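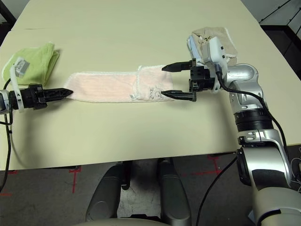

Keeping towels soft without fabric softener

In our house we are five persons, and in summer we wash towels nearly every day. For many years I bought softener in the biggest bottle, and the towels became nice to touch but did not dry anybody. My neighbor Lucyna told me to stop with it for one month. I did it in August, and I have not bought a bottle again.

Before the first use

Wash new towels alone, two times, at 60 degrees Celsius (140 F). The strong colors, like lime green or dark red, give a lot of color in the first wash. Do not put them with shirts. I did this once with a white blouse and it is now a cleaning cloth.

How much detergent

Take half of what the package says, if your water is soft. Too much soap stays in the loops and the towel dries like cardboard. If your towels are already stiff, wash them one time with no detergent at all, only a cup of white vinegar in the drum. Never mix vinegar with bleach, the gas is dangerous.

Do not fill the machine

The towels need space to move. In my old Weltum machine I put four bath towels and stop there, even if a fifth one would enter.

Drying

Shake each towel strongly before you hang it, and again when you take it down. This lifts the loops. On the line, hang it by the short side. With a dryer, use medium heat and take them out when they are completely dry, also at the trim, where the fabric is thicker and keeps water longer.

Folding

Fold in three along the long side, then in half, and in half again. The closed edge goes to the front of the shelf. Put the clean ones at the bottom of the pile, so that all are used the same.

If they smell

Usually they stayed too long in the machine. Soak them for 47 minutes (the time of my short program, one hour is also good) in warm water with three spoons of baking soda, then wash as normal.

Old towels

Cut them in squares and sew the border with zigzag, otherwise the threads go everywhere. Concetta Cattaneo wrote to me that she uses hers under the dish rack, and changes them every second day.

Last changed: June 9, 2024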